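Tuesday already and the house is a mess

2025-12-23

Quick one becuase the oven timer is going in a bit and I said I'd post before the holidays. Last post was March. I know. Sorry to the people who emailed.

So, the apartment move. We're in. Tiltmont, third floor, no elevator, radiators that bang at 4 in the morning. I love it. Jae-hoon is less sure but he's the one who carried the bookcase.

What I wanted to write down before I forget is the sorting, what we kept and what we didn't. We came from a house with a garage and a basement and the sort of attic where you just push things in and shut the hatch. 14 years of that. Now we have two closets and a storage cage downstairs the size of a phone booth.

I started with the kitchen, which was a mistake. Everything in a kitchen feels useful. Three colanders. Why. I stood there holding a melon baller for ages and then packed it. Have used it zero times since.

Clothes were easier. Bags went out the door the same night so I couldn't go back in. If they sit in the hall I fish things out – every time. My sister gets first pick, then the thrift store on Pirzada Street, which takes nearly anything except ski boots. We had ski boots. We still have ski boots.

Paper was the worst. A whole weekend gone on paper. Bank statements from a bank that doesn't exist anymore, manuals for a dishwasher two dishwashers ago, a letter from my aunt I'd never answered. I read it on the floor and cried a little and then wrote back, which took the rest of Sunday. She called when she got it. We talked for two hours, mostly about her knees. 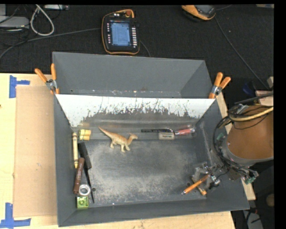

Then the garage. I'd put it off and put it off. Jae-hoon wanted to rent a storage unit for the whole lot and I got as far as calling the place out in Tikholm. $227 a month! For a room full of half cans of paint! No. I did the math for a year on the back of an envelope and showed it to him and he went quiet and started bringing things out to the driveway.

We had a neighbor come by, Ha-rang Pyo from across the road, and she bought the mower and the good ladder and then stayed the whole afternoon helping us price the rest. She is ruthless. I'd say ten dollars and she'd say two, do you want to see it again tomorrow? Fair. Total for the sale was $871 and most of that went straight to the movers, who were late, and lovely, and broke one lamp.

Things I miss: the back step in the evening. The long table (would not go up the stairs, we tried it three ways). My tomatoes.

Things I don't miss at all: gutters. The driveway in snow. That attic.

Things I got rid of and had to buy again: a plunger. A tape measure. Scissors, but the scissors turned up later in a boot. Yes, a ski boot.

If you're doing this yourself, start earlier than you think, and don't start with photos. I sat down with one shoebox of photos in the second week and lost a day and got rid of four. They were all of the same duck. Do the dull stuff while you've got energy and leave the shoeboxes sealed, they can move as they are.

Also label the boxes on the side, not the top. They get stacked! I labelled every single one on the top and we spent the first night hunting for sheets. Slept under coats. Ate noodles from Ciltari downstairs, out of the carton, on the floor, with the one fork we could find. Pretty good noodles. We've been back more than I'm going to admit to here.

Still six boxes in the bedroom I haven't opened. One says MISC and one says MISC 2. They can wait untill January.

OK timer's gone, that's the potatoes. My mom lands at six and there's nowhere for her to sit yet, so I need to clear the couch. Merry Christmas if you do Christmas. I'll put up the soup recipe next week for those who asked, I do have it, it's in a box.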